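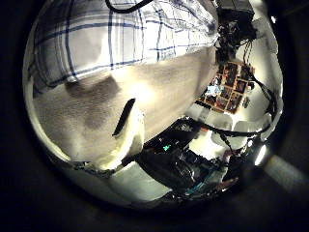 *Photo: Skullside workshop, wrist camera*

## Keeping the folding arm civil

Our folding arm is a Garkitz, bought used, and it has now done over 3,000 folds. Most of its bad days come down to cable and lint. A few habits that help:

**Leave slack at the wrist.** Turn the wrist by hand through its full travel, power off, before you tie anything down. A cable that looks generous at rest can be tight as a banjo string at the far end. Black cables hang all over our corner, and one of them gets along very well with plaid shirts.

**Tie loosely, and use hook-and-loop.** Zip ties are for people who never expect to be wrong. I have cut off enough of them to know which group I'm in.

**Smooth the mat first.** Ours is beige-gray, and any fold or dark gap in it is one more thing for the arm to take for a sleeve. Pull it flat from the corners. If it creeps, a strip of Skasico rug tape under the back edge will hold it.

**Watch the glare.** Bright light on a pale mat washes out the edge of white cloth. Turn the lamp toward the ceiling before you start fiddling with settings – I did it the other way round and lost an evening in April.

**Green light on means hands off.** Shut down at the switch and wait for it to go out. Then clean.

**Lint.** Soft brush, then a vacuum held a little way off. No canned air, unless you'd like the lint stored further in.

Grease is the Ristić kind in the flat tin, a dab the size of a lentil on each finger rail. More than that ends up on the shirts.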